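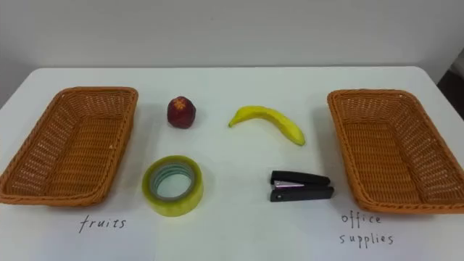

Figura 3. Tarefa de separação no posto da Bristent: duas frutas, um rolo de fita adesiva e um grampeador entre os cestos «fruits» e «office supplies».

4.2 O dia aberto como terreno de observação

Confesso que cheguei ao dia aberto da Bristent, em março, mais curiosa com o público do que com os robôs. Tínhamos combinado acompanhar o posto de separação de objetos (Figura 3) durante a tarde inteira, e foi ali que passei quase todo o tempo, de caderno na mão e encostada à parede do corredor. A tarefa parece coisa de criança: a banana e a fruta vermelha vão para um cesto, a fita e o grampeador vão para o outro. Só que as pessoas paravam para ver! E ficavam, e discutiam entre si, e voltavam com os colegas.

O que mais me interessou foram os rótulos escritos à mão na própria mesa. Vários visitantes perguntaram se o sistema lia mesmo aquelas palavras ou se já «sabia» qual era o cesto certo (boa pergunta, que retomo na secção 5). A equipa da Wirus, responsável pelo software, explicava que a instrução falada apenas pedia para arrumar a mesa, sem dizer onde ficava cada categoria. Um grupo pediu logo que trocassem os cestos de lado, outro queria saber o que aconteceria com um tomate.

Ao longo da visita registei 19 conversas junto ao posto, 9 delas com pessoas que nunca tinham visto um braço robótico a trabalhar de perto. Transcrevi tudo nessa mesma noite, ainda com a letra fresca na memória, e codifiquei as falas com a grelha Mahmoudi, a mesma que usámos na demonstração da Prernon. As categorias «confiança» e «surpresa» serviram bem; já a de «utilidade» deu-me trabalho, porque muita gente passava da mesa para a própria cozinha a meio da frase, e acabei por dividi-la em duas.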